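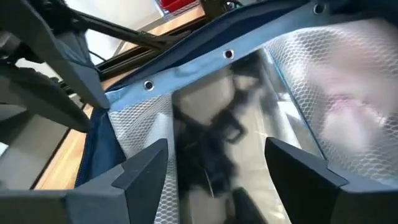

Citine soft-storage episodes, fault subset

README

Read this before you train on anything in the folder. The subset holds 20 episodes from the Grestby bench that ended in a stop. They were pulled out of the main Citine release in September, after the first version went out with them mixed in and labeled "success." The label came from a script that checked whether the gripper had closed. A closed gripper says very little about what is inside it.

What went wrong

The task is to take hold of soft storage goods by the rim or a panel and shift them on the table. The planner, Rokow, picks a grasp point from the wrist view. On mesh and clear plastic its depth estimate is poor. Either it reads straight through the material and goes too low, or it locks onto a reflection and stops short. In the low case the fingers push the sheet down against the table, the arm keeps driving, and the force limit trips late.
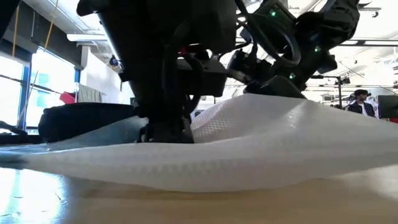 Gripper pressed down into white honeycomb-textured sheet, fixed view.

The Parsons force monitor was supposed to catch this. Its notes claim a stop within 2 control cycles of contact. We saw up to 3 times that on mesh - and the monitor logged each of those stops as normal. My guess is that the fabric takes up the first part of the load and the threshold was tuned on hard boxes. That is a guess. We have not run the test that would settle it.

Files

episodes/ - wrist and fixed video, joint states, gripper width
force/ - raw wrist force, unfiltered
labels.csv - hand labels, with the old automatic label kept in its own column
stops.txt - monitor log as written, errors included

Known problems

- Wrist and fixed video clocks drift apart. Align on gripper width, not on timestamps.
- Force was zeroed once per session. Don't compare absolute values across sessions.
- "Slip" and "missed" were hard to tell apart in mesh episodes. Treat them as one class.
- 3 episodes have no stop entry at all, though the arm did stop. We don't know why.

Use

Fine for testing a fault detector or checking a labeling script. Too small to train one. Please don't quote a failure rate from it either, as every episode was picked for having failed.

Status

The Rokow update is said to fix depth on clear plastic. The demo we were sent used a rigid bin. Until someone repeats it on mesh, keep the lower force limit on and keep hands off the table while the arm is powered.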